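Section 4. Installing the Linell 423 Under-Sink Water Filter

Revised 3/23/25

Read this section through before starting. It covers mounting the filter head, connecting the supply line, fitting the cartridge, and flushing the system for first use. If your Linell 423 came with the Wattanapong adapter kit, you will also need the leaflet packed with that kit.

The filter is for cold drinking water only. Do not connect it to a hot water line or to a line that feeds a dishwasher.

What you need

Adjustable wrench
Drill and pilot bit
Screwdriver
Tubing cutter or sharp utility knife
Pencil
Bucket and towel

The mounting bracket, two screws, the supply tee, the tubing and the cartridge are in the box. The tubing comes coiled. Lay it out flat in a warm room for a while before cutting and it will be easier to handle.

Choosing the location

Mount the filter on a side wall or the back wall of the sink cabinet. Leave enough room below the cartridge to twist it off and lower it clear of the head. If the cabinet has a pull-out bin or a sliding shelf, open and close it a few times and note how far it travels before you mark the wall.

Keep the filter away from a garbage disposal. Vibration can loosen the fittings over time.

Tubing longer than 4 feet between the filter and the faucet will slow the flow. If the run has to be longer, ask your Busurmont dealer for the wide tubing set.

CAUTION: Do not install the filter where it can freeze. A frozen housing may crack without any mark that shows, and will leak when it thaws.

4.1 Mounting the bracket

1. Hold the bracket level against the cabinet wall and mark both screw holes in pencil.

2. Check the other side of the wall for pipes and wiring.

3. Drill pilot holes. In a thin panel, stop before the bit comes through the far side.

4. Drive the screws until the heads are just short of the surface, hang the bracket, then tighten.

5. Slide the filter head onto the bracket from above. It clicks when seated. The arrow on the head must point toward the drinking faucet.

Note: If the arrow points the wrong way, take the head off, turn it around and seat it again. The bracket fits both ways.

4.2 Connecting the supply line

1. Close the cold water shutoff valve under the sink.

2. Open the kitchen faucet on the cold side and let it run until it stops. Leave it open.

3. Put the bucket under the shutoff valve. Loosen the nut that holds the faucet line and let the line drain.

4. Thread the supply tee onto the valve by hand. Check that the black rubber washer is inside the tee before tightening.

5. Reconnect the faucet line to the top of the tee. Tighten both joints with the wrench a quarter turn past hand tight.

6. Cut the tubing to length. The end must be square and clean. An angled cut is the usual cause of a slow drip at a push fitting.

7. Push the tubing into the side port of the tee until it stops, then pull back gently. It should not move.

8. Run the other end to the port marked IN on the filter head and connect it the same way.

9. Connect the line from the port marked OUT to the drinking faucet.

CAUTION: Do not use thread tape or pipe compound on push fittings. Either one can keep the seal from closing.

To release a push fitting, close the water supply, press the collar flat against the body with two fingers and pull the tubing straight out. If the end is scratched, cut off a short piece before putting it back in.

4.3 Fitting the cartridge

1. Wash your hands. Take the cartridge out of its wrapper and remove the cap from the neck.

2. Wet the two rings on the neck with clean water. Do not use oil or grease.

3. Line up the mark on the cartridge with the open-lock symbol on the head.

4. Push up and turn to the right until the mark reaches the closed-lock symbol.

5. Write the date on the label. The cartridge is rated for 3000 liters. Replace it at that volume or every July, whichever comes first.

4.4 Flushing the system

1. Open the drinking faucet.

2. Open the shutoff valve slowly. Air will come out first, with some spitting.

3. Watch every joint while the line fills. If a joint drips, close the valve, dry the joint and seat the tubing again.

4. Let the water run until it is clear. Gray or black water at the start is fine carbon from the cartridge.

5. Close the faucet, wait a few minutes, then flush again.

6. Put a dry paper towel under the filter and leave it overnight. Check it in the morning for spots.

Note: Water may look cloudy for several days. This is air, and it will clear in the glass from the bottom up. If it does not clear, repeat the flush.

4.5 Using filtered water in countertop appliances

Filtered water can be used in coffee machines, kettles and other appliances that are filled by hand. The Linell 423 reduces chlorine taste and fine sediment. It does not soften water, so scale will still build up at the same rate as before. Keep to the descaling schedule given by the maker of the appliance.

Empty any water left in a tank before filling it with filtered water for the first time. Filtered water has less chlorine and does not keep as long when it stands. Change it daily.

Stone counters need some care near the drinking faucet. Wipe up drips the same day – hard water leaves a ring on stone that is difficult to remove once it has dried several times over. Do not use vinegar or a descaling product on marble. Both are acid and will dull the finish. If descaler is spilled, rinse with plenty of plain water and dry with a soft cloth.

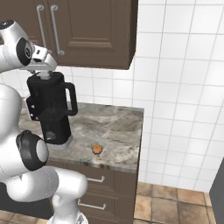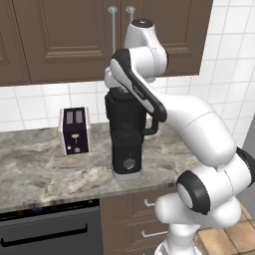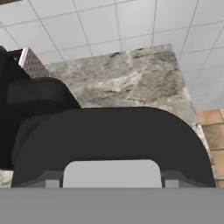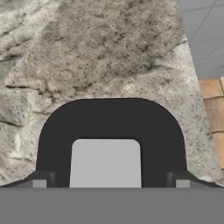
Figs. 1 and 2: Black countertop appliance. Fig. 4: Stone-textured surface, close view.

4.6 If something is wrong

No water at the drinking faucet: check that the shutoff valve is open and the cartridge is turned all the way to the closed-lock symbol. The head will not pass water with the cartridge out of position.

Slow flow from a new cartridge: look for a kink in the tubing behind the bracket. Slow flow from an older one usually means it is due for replacement.

Knocking when the faucet closes: clip the tubing to the cabinet wall so it cannot move.

For parts and warranty service, contact Gulunen through the dealer named on your receipt and have the serial number ready. It is printed on the underside of the filter head.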